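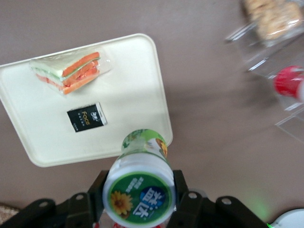
A wrapped sandwich and a pack of tissues on a cream tray.

2026-06-14
By Faraji Mfaume
Filed under: Studio & Home > Cleaning Up > Painting

Every few months somebody at the Kokgate painting group passes along a new trick for cleaning oil brushes. I have tried most of them at my own sink, and I'm not impressed with many.

Baby oil first. It does loosen wet paint, I'll give it that. It also stays in the bristles. Mineral oil never dries, so whatever is left behind goes into your next painting, and I don't want it there. Use safflower or walnut oil from an art store. Work it through, wipe, and do it again until the rag comes away nearly clean. Then wash with plain bar soap and lukewarm water.

The fancy brush soaps are fine. I used one for a year, then went back to the cheap bar by the laundry tub and couldn't see any difference in my hog bristles. My one good sable may feel otherwise.

Vinegar for stiff brushes gets repeated everywhere. People say to simmer the brush in it. I did this with 2 old flats, both hard as nails with acrylic, and got a smelly kitchen and two slightly less hard flats. The glue let go in one of them and the head came off. If a brush has dried solid, keep it for scrubbing in texture and buy another.

Heat in general gets too much credit in the studio. A woman in the Bresby class keeps her encaustic wax melted in tins on a pancake griddle, and she swears the number on the dial is the temperature of the wax. I doubt it. A round red knob on a blue base, like the one on this food warmer, is easy enough to find and turn, but any dial only tells you what you asked for. Put a proper thermometer in the wax and believe that. And anything used for paint or wax is done with food for good.
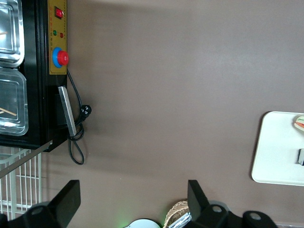

Rags are the part I won't argue over. Linseed oil rags can heat up and catch fire by themselves, and a crumpled pile in a trash can is the worst way to leave them. Lay them flat outdoors, one layer, away from the house, until they are stiff. Or put them in a metal can with water and a tight lid, and ask your town where to take it.

As for storing brushes, I hang mine or lay them flat while wet – never bristles up in a jar, where the water runs down into the ferrule. Mothballs in the brush drawer I gave up last November. Cedar blocks haven't proved much either, but the drawer smells better.

Related
Does Grit Matter? Sanding Gesso With 80 and 100
Shemweta Easel Repair: Stripped Wing Nuts
Getting Paint Off a Wool Sweater (Maybe)
Grirnley Art Swap: What I Wouldn't Buy Used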